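Workshop > Bench Notes > Sorting Table

Sorting table, round boards and harnesses

6 April 2023

Writing this up while the tray is still on the table. The job was to go through the parts that came with the Cluseno lot and settle how we sort them, which bins they go in, and what the labels ought to say. The old write-up from Jillgate assumed one long bench and six bins. We have four bins and two short tables, so it needed redoing anyway.

Table first. The two white tops are pushed together with the seam running front to back. I checked the seam with a straightedge and the right-hand top was a hair low at the front. Turned the front foot up until the straightedge stopped rocking. If anyone moves either table, check it again, the tray will tick back and forth on a bad seam and small parts walk toward one corner.

The tray goes in the middle with two yellow bins on each side. I tried it with all four bins along the back and didn't like it. The reach was too long and the back ones ended up half behind the others. Two and two is better. Leave a finger's width between bin and tray so the tray can be lifted by its rim.

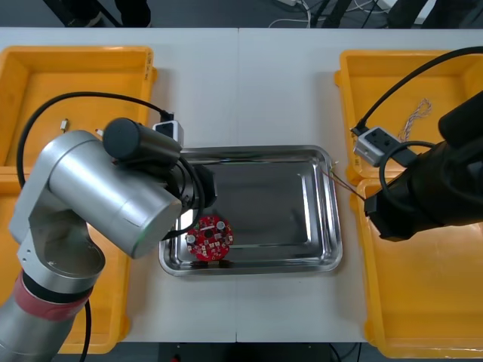 Round board in the steel tray, yellow bins in pairs either side.

The round boards are the part I care about most. They are red, with a hole in the middle and small parts all over the face, and they have cans standing up off the surface that will take a knock if you stack them. Rules for these, same as last time:

- Handle by the outer edge.
- Lay flat, parts side up, never on the cans.
- One board in the tray at a time.
- No board goes on top of a harness. The connectors are hard enough to mark the back.

The lot sheet says 95 boards. I counted 95 in the carton, so that agrees. The harness count does not. The sheet says 95 harnesses to match and the bag had 74. I went through the carton liner and the second bag and found no more. Wrote to Ploltum with the lot number and asked whether the rest went in a separate box, which happened with the July lot. Until they answer, boards without a harness stay in the original carton and do not come to the table.

Bin plan as of today. Positions are as seen standing at the front.

Back left: boards, one layer, foam sheet under.
Front left: short cables with a connector at both ends.
Back right: multicolored harnesses.
Front right: anything odd, anything damaged, anything I can't name.

I went back and forth on whether harnesses should be front right, being the part you pick up most. Left them at the back. The odd bin needs to be close to hand or people start making a pile on the table.

Labels. The bins have handwriting on them from an earlier job, in marker, running down the side walls. I had a go at one with alcohol and a rag and it lightened but did not come off. Gave up and decided on tape over the top. White tape, black marker, letters at least as tall as the tape is half wide. Put the label on the front wall where you can read it without leaning over. The side walls face the tray or the next bin and are no use for reading once everything is in place.

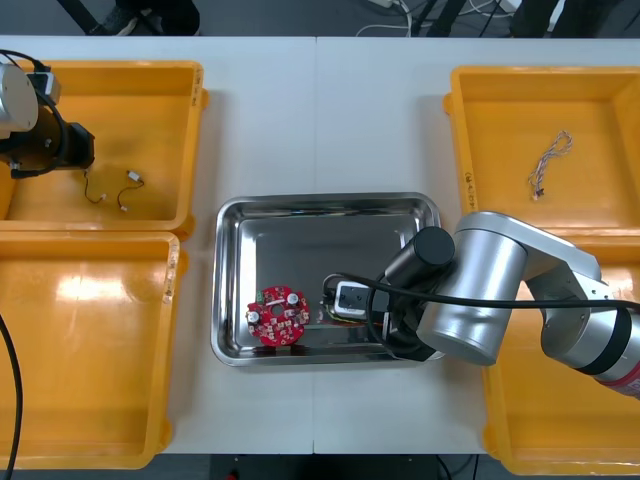
Do the bins need a lining for the small parts?
Only the board bin does. Cables and harnesses can lie on bare plastic, and a liner just gives the connectors something to catch on.

Next, the order of work. I did a trial run of 12 sets by hand with a pencil and pad next to me and changed the order twice. What I ended with:

1. Empty one set into the tray. Do it low, from just above the floor of the tray, so nothing bounces.

2. Spread the parts until none of them touch. The harnesses hold on to each other at the connectors, so separate them by the plastic and leave the wires alone. Pulling on the wires is how we lost a crimp in the last lot.

3. Look over the board. Check for bent cans, chips in the edge, anything loose on the surface. A good board goes to its bin. A doubtful one goes to the odd bin with a strip of tape on the back and the fault written on it.

4. Lay the harness out straight and look at the ends. The plugs should be fully seated on the wires with no bare strand showing. Tug test is one light pull per plug, no more.
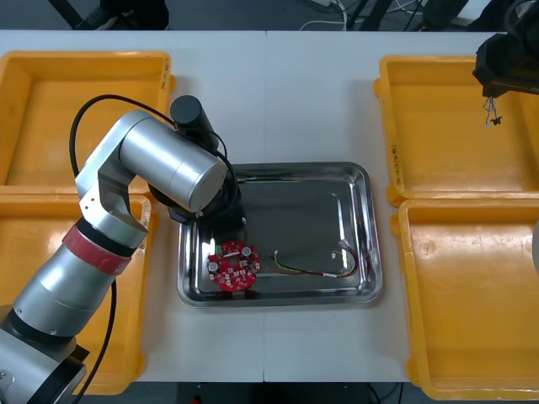 5. Put the harness away with the plugs all pointing the same way. It takes a second longer and saves a lot of picking apart when the bin is full.

6. Short cables last. They are light and get dragged along by everything else, so clear the rest before touching them.

7. Wipe the tray. Dry cloth, every ten sets, or sooner if you see grit. The steel is shiny enough that you will see it if you put your head down level with the rim.

On that subject, the polish is a nuisance with the overhead lights on full. Thin black wires get lost in the reflections and I put my hand on one twice thinking it was a reflection of something else. Turned off the light nearest the table and it was better. I thought about a gray mat in the bottom of the tray, and there is one from Hao in the cupboard that would nearly fit, but it would need trimming and then it lifts at the corners. Leaving the steel bare for now. If someone wants to try the mat, go ahead, but note it here.

Other things that came up in the trial:

The blue and white twisted cable is not on the lot sheet. It is a loose part and as far as I can tell it belongs to the other product. I am keeping it in with the set for practice, as it tangles in a different way from the harnesses and it is good to have one awkward thing in there. For real sorting it goes in the odd bin.

The short black cables coil up on themselves. Don't try to flatten them. Hold both connectors, pull them gently apart, set down.

Small green component: it keeps ending up against the edge of the round board and is easy to miss when you lift the board. Look under and around before clearing the tray. I have added this as a line on the pad so it doesn't depend on memory.

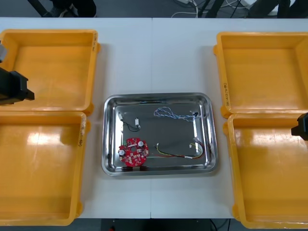

What happens to a set that comes out short?
It goes back in its own bag with a note saying what is missing, and the bag goes in the carton. Don't make up the shortage from another set or the lot count stops meaning anything.

Stock side. The shelf card had 1,191 short cables before this lot and the card has not been touched in a while. I took out one sealed bag of 1,000 and left it sealed, then counted the open bag by hand and got 191, so the card is right. Initialed it. Please keep doing it this way, sealed bags taken at the printed number and only the open bag counted.

Bins, a general note. They are scuffed on the floor but sound, no cracks at the corners. The rims are thick enough to lift by. Don't stack them with parts inside - the upper one sits down into the lower one further than you would expect. Empties can be nested and kept under the table.

The tray should not go back to the wash area with the others. It has a good flat floor and the others rock. Marked the underside with a paint pen.

Left to do:

- Tape labels on all four bins. Out of white tape, on the order list.
- Cut foam for the board bin.
- Answer from Ploltum on the missing harnesses.
- Copy the seven steps onto one sheet and hang it at the left end of the table.
- Throw out the Jillgate sheet once the new one is up, so there aren't two.
- Second trial run with someone other than me doing it, to see where the steps are unclear. I suspect step 4, the tug test, will be the one people do too hard.

Stopped there. Tray and bins left where they are, please don't use the table for anything else until the tape comes in.

Recent bench notes
Leveling feet and short tables
Counting open bags against the shelf card
Cluseno lot, carton check
Marker on yellow plastic, what lifts it
Crimp failures from the July lot

Workshop notebook, internal use | Contact the bench | Back to top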